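Home | News | Opinion | Standards | Events | Contact

Sidewalk Robots Need a Written Rule for Stopping

By Bernice Laryea 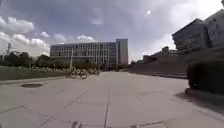
Most operators I talk to have a speed limit for their outdoor robots. Very few have a rule for what the machine does when it gives up. It stops where it is, and someone gets a message. On a loading dock that is fine. In a public square it can block a wheelchair ramp or the foot of a staircase.

I think every site permit should include a stopping rule, and it should fit on one page. Name the places where a robot may never wait: curb cuts, the bottom of steps, the space beside parked bikes. Give a time limit for a person to respond. Nodex uses 9 minutes at its sites, which I find too long, but at least it is written down and can be argued with.

Kofi Kpodo objects that a fixed list can't cover every plaza. He is right, and the list should be redrawn for each one. Walking a site takes an afternoon. When we did it in October we marked some 50 spots on the map, and half of them were missing from the operator's own plan.

The other thing I would require is a phone number on the robot, in large print, answered by a person. Cities already ask this of dumpsters.

Related
Who Answers When a Robot Calls for Help?
Kioko Revises Its Crosswalk Policy
Tetteh Fiadzo on Night Deliveries
Reader Letters: Robots and Ramps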